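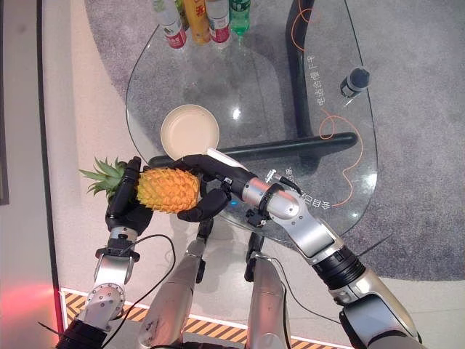
The Hindska fruit knife is the third serrated knife I have bought in as many years, and the first one I expect to keep. I cut up a lot of whole fruit, mostly for a household that will eat a melon in one sitting if someone else has dealt with the rind and will ignore it for a week if no one has. A pineapple is the hardest test I have for a knife like this. The skin is all pointed, diamond-shaped scales, and a smooth blade skates across them before it bites. The crown gives you something to hold, but it also gets in the way of the first cut. If a knife can take the ends off a small pineapple without slipping, I don't worry about what it will do to a cantaloupe.

I paid $38 for it at Tangen, the kitchen shop, and I have used it since December. It comes in a cardboard sleeve with a plastic edge guard. There is no case and no booklet, only washing instructions on the back of the sleeve.

The blade

The blade is 20 centimeters long, stiff near the handle and slightly flexible toward the tip. The serrations are wide and shallow, more like a wave than like teeth. My old bread knife has deep, narrow points that tear at soft fruit and leave a ragged face on a tomato. The Hindska leaves a face that is close to smooth. It isn't as clean as what you get from a freshly sharpened chef's knife, but I don't keep a chef's knife freshly sharpened, so the comparison doesn't come up much in my kitchen.

On pineapple it starts well. I lay the fruit on its side, take off the crown end and then the base, stand it up and cut the skin away in strips from top to bottom. The first two cuts need a sawing motion with very little pressure. If you push down, the wave shape works against you and the blade drifts toward the handle side. I had a few crooked ends in the first week before I learned to let it move back and forth.

The strips are where the flexible tip is useful. You can follow the curve of the fruit and leave less flesh on the skin. I still take the eyes out separately with a paring knife, cutting shallow diagonal grooves. The Hindska is too long for that job and I gave up trying after one attempt.

Watermelon is a mixed result. A small one is fine. On a large one, 20 centimeters will not reach through the middle, and you end up cutting halfway, rotating the melon and hoping the two cuts meet. If you buy mostly large watermelons, get something longer. For cantaloupe, honeydew, papaya and mango I have no complaints. Citrus is very good, especially thin slices of lemon, which come off without folding over.

Winter squash I would not do again. The knife got into a butternut without trouble and then stuck, and getting it out took more twisting than I was comfortable with. The packaging does say fruit, so I don't hold that against it.

The handle

The handle is black plastic with a light texture. It is thick and rounded, with a lip at the front that keeps your fingers off the blade. With wet hands, and with fruit your hands are always wet, it stays put. My sister-in-law, Ronja Lie, has small hands and found it too thick. She also said it felt light in front, and she is right about that. The balance point is well back in the handle. I like it that way for long sawing cuts but I can see why someone else wouldn't.

There is a seam along the underside where the two halves of the handle meet. On mine it was a little sharp when new. I ran a fine nail file along it and it has been fine since then. I looked at a second one in the shop and the seam was the same, so I assume they all come like that.

Cleaning

The sleeve says hand wash. I hand wash it. Ronja borrowed it for a week, put it in the dishwasher at least twice, and it came back with small brown spots along the serrations. They came off with baking soda and a sponge. I wouldn't make a habit of it.

Pineapple juice is acidic and sticky and it dries fast, so rinse the blade when you are done cutting and not after you've eaten. The wide serrations are easy to wipe from the spine side. On the bread knife I used to need a brush.

The edge guard is the weakest part of the package. It is a thin folded strip that holds by friction, and after two months it no longer gripped. I replaced it with a generic one. If you keep your knives on a magnetic strip you'll never miss it.

How it compares

I still have the other two knives, so I cut the same kinds of fruit with all three over a couple of weekends.

The Trurer serrated utility knife is shorter and cheaper. It is sharp out of the box and has the better handle for small hands. The blade is too short for a pineapple of any size, and you have to go in from both sides. For tomatoes and citrus it is just as good as the Hindska, and if that is most of what you cut, save the money. Mine has started to dull near the tip after two years.

The Grondetis is the one I regret. It costs $147, it has a beautiful wood handle, and it is noticeably worse at the job. The serrations are fine and close together and they clog with pineapple fiber. You have to stop and wipe it halfway through the skin. It is a good bread knife. The shop sold it to me as a knife for everything, and I should have asked more questions. The handle also needs oil every so often, and I tend to forget.

I have not compared any of these with a dedicated corer, the kind you screw down into the fruit. I owned one some years ago. It was quick and it gave tidy rings, but it wasted a thick layer of flesh near the skin on any fruit that was wider than the cutter, and on a small pineapple it went through the side. It also took up half a drawer.

Sharpening

I can't say much yet. Mine hasn't needed it after six months of use, most of it on a wood board and some on a plastic one. You can't sharpen this kind of edge on a flat stone. Elsa Wikström, who runs the sharpening counter at Tangen, told me wide serrations like these can be touched up with a tapered rod, one wave at a time, and that she charges $5 to do it. That seems fair to me, and I plan to take it in next winter whether or not it feels dull.

She also pointed out something I had missed, that the blade is ground on one side only. That explains why it pulls slightly to one side on deep cuts. I am right-handed and the pull is small enough that I correct for it without thinking. A left-handed cook would feel it more, and Hindska doesn't make a left-handed version as far as she knew. If you are left-handed, try one in a shop before you buy.

Things I would change

A better guard, first of all. A finished seam on the handle. A version a few centimeters longer for people who buy big melons. I'd also like the blade to be a touch deeper, so that there is more clearance for your knuckles at the board. When I slice the peeled pineapple into rounds, my knuckles touch the board on the last part of every cut unless I work at the edge of the counter.

Who should buy it

If you cut up whole pineapples or medium melons every week, I think $38 is a reasonable price, and I would buy it again. If you do it twice a year, the bread knife you already own will manage with some patience – just go slowly on the skin. If you cut mostly small, soft fruit, the Trurer is the better size.

I bought mine at full price. Tangen has had it on sale once that I noticed, for a few dollars off, and they will swap it within the return period if the blade arrives bent at the tip. Mine was straight. One on the shelf next to it wasn't, so take it out of the sleeve and look down the spine before you pay.

Posted 2024-06-07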